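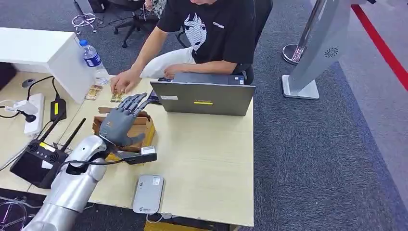 I've been trying to get this interview since March, and in the end it happened over a plate of very bad nachos in a hotel bar in Trarkdale, with the developer of Lendudholm sitting across from me and asking me not to print his name. He has a day job. His boss thinks he spends his evenings on a boat. So no name, but plenty of talk (nearly three hours of it, and my recorder gave up before he did).

If you missed it, Lendudholm is a puzzle game for phones where you run a tiny ferry between islands and try to get everyone's cargo home before the tide goes out. It came out quietly and I have lost a frightening amount of sleep to it. It's also built on Sovelik, an engine most people I talk to have never touched, and that was the first thing I wanted to know. Why on earth Sovelik?

"Because it was on my laptop," he says. "I wish I had a better story. I'd downloaded it to help a friend with something, and he dropped his project and I still had it installed. I opened it one night and made a square move across some blue, and that was the ferry."

The square stayed a square for months. He did all the early work with flat colored blocks, and he's a bit evangelical about it. "The day you put art in, you stop being able to see the game. I had a version with a beautiful lighthouse that I'd spent two weekends on, and the level with the lighthouse was terrible, and I kept it for ages because I liked the lighthouse."

Is it still in there? "It's on the title screen. I couldn't kill it."

We talked about the tide for a long time, and I'm going to try to keep this readable for people who don't write code. In the first builds the water was a real simulation, every tile passing a little bit of itself to the tiles next to it, every step. It looked great on his desktop. Then he put it on a phone.

"Two frames a second. I could have drawn it faster by hand. I sat there and tried everything the manual suggests, and then I tried a lot of things the manual tells you not to do, and I think I got it up to four."

What he ships now is a fake. Each island has a height map, the tide is a single number that goes up and down, and any tile lower than that number gets drawn as water. That's it! I said I'd have sworn it was flowing around the rocks, and he looked so pleased I thought he was going to order more nachos. "There's a wobble on the edge. It's one sine wave with some noise on top. People write to me about the fluid dynamics and I never know what to tell them."

The game has 40 levels, and I had assumed a level generator was involved, because some of the later ones are so mean. He did write one. It made 3791 levels overnight and checked that every single one could be solved, and he was thrilled for the length of a cup of coffee.

"Then I played them. They were all correct and I hated them. You'd finish one and feel like you'd filled out a form. I went through a few hundred and found maybe a dozen with something going on in them, some odd little trap where you have to leave a crate behind and come back for it. So I took those ideas and built the levels by hand, and I kept the solver, just to tell me when I'd made something impossible."

And had he? "Constantly. Level 33 was impossible for most of the beta. I knew the solution by heart, and my solution was wrong – I'd been moving the ferry through a sandbar that had lost its collision box. The testers were so polite. They kept saying it was challenging."

I asked about saving, since I have a grudge. My own progress got wiped on an update in the spring and I had to do the whole second chapter again. He put his head in his hands (he really did) and told me how it happened. The save file was simply the engine's own dump of every object in the level, which is the easiest thing in the world to write, one line, done. Then he renamed a class. Every old save pointed to something that no longer existed, and the game decided the polite thing to do was start over.

"If you're making your first game and you take one thing from this, write your own save format, and put a version number at the top of it. Mine is plain text now. It's a list of levels and how many moves you took. You can open it and cheat if you want, I don't mind."

He says he got so many emails after that update that he answered them from the bathroom at work. Every one got a reply. Mine did too, now that I think about it, and it was very sweet, and I had been pretty rude.

The sound came from outside, the only part of the game that did. A small studio called Leemans did the music and the creaks and gulls, and he paid them out of what he'd saved for a new car. "I had put in sounds of my own. I'd recorded our kitchen faucet. Their first delivery came in and I played the opening level with headphones on and just thought, oh, it's a real one now."

They also made him redo how the audio was loaded, because every gull was being read off storage at the moment it was needed and the ferry would hiccup each time one squawked. Now the short sounds load with the level and only the music streams. He'd been hunting that hiccup in his drawing code for weeks – and it was birds.

I wanted to know about money and he didn't really want to tell me. It has paid Leemans back, it has paid for a test phone with a smaller screen, and it hasn't bought the car. He isn't quitting his job. There's a second chapter pack coming with fog in it, and I saw a bit on his phone under the table, where you only see the tiles your ferry has a lamp pointed at. It ran smoothly. I asked if the fog was real.

"The fog," he said, "is a gray picture with a hole in it."

He's hoping for a release before winter, but asked me to write that down as a hope. A tablet version depends on whether Sovelik fixes its text scaling, which he has reported, twice, with screenshots. After that he had a train to catch, and I paid for the nachos.

Posted 2011-07-15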